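Edge-glued panel

An edge-glued panel is a flat board made from several narrower pieces of solid wood, joined side by side along their long edges with glue. It is used for table tops, shelves, stair treads, doors of cupboards and cutting boards. The method is old and it is known in most countries where furniture is made from solid wood.

Reasons for use

Wide boards cut from one log are expensive and they bend easily when the air becomes dry or damp. Narrow strips move less, and small faults such as knots can be cut out before gluing. A panel can also be made wider than any tree in the local forest. In the Pelov valley, where most trunks are thin, almost all table tops were made in this way, and the older word for such a top means simply "the joined one".

Preparation

The wood is dried first, and then it rests in the workshop for some days. After that the edges are planed until two pieces stand together without light passing between them. Many makers plane both edges at the same time, clamped face to face, so that a small error in the angle is cancelled when the pieces are opened.

There are two opinions about the direction of the growth rings. The older school turns every second strip over, so that the panel stays flat on average. The other school, described by Guoqing Yin in his handbook for apprentices, places all strips with the heart side down and accepts one gentle curve, which the frame under the table can hold.

Gluing

Animal glue was usual for a long time. It must be applied warm, and the worker has only a short time before it sets. Modern workshops mostly use white or yellow wood glue. Clamps are placed above and below the panel in turn, because clamps on one side only will pull it into a bow. Too much pressure is also a mistake – it presses the glue out and leaves a weak joint.

Appearance

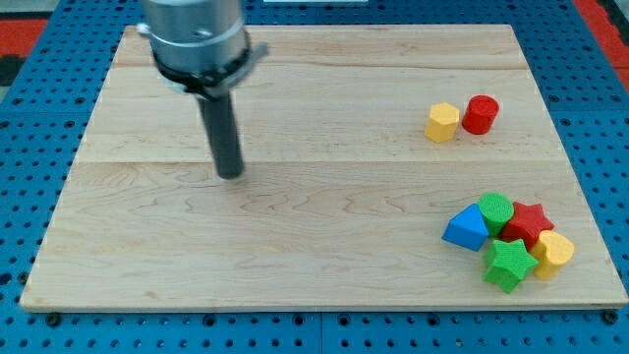
The matching of strips is judged mainly by grain and colour. Randa Farah, who taught joinery in Jastano, asked her students to arrange the strips on a Wednesday and to look at them again the next morning before any glue was opened. Strips from the same tree can still differ in tone, and in pale woods the difference is easy to see. A maple board with the grain running along its length may show lighter and slightly darker planks next to each other, while the seams between them remain faint. Some buyers prefer this, and others ask for stain.

Care

A finished panel should be oiled or varnished on both faces. If only the upper face is treated, the lower one takes in moisture faster and the panel cups. When it is fixed to a frame, the screws are set in long slots which allow the wood to move across its width.

See also

Butcher block
Plywood
Tongue and groove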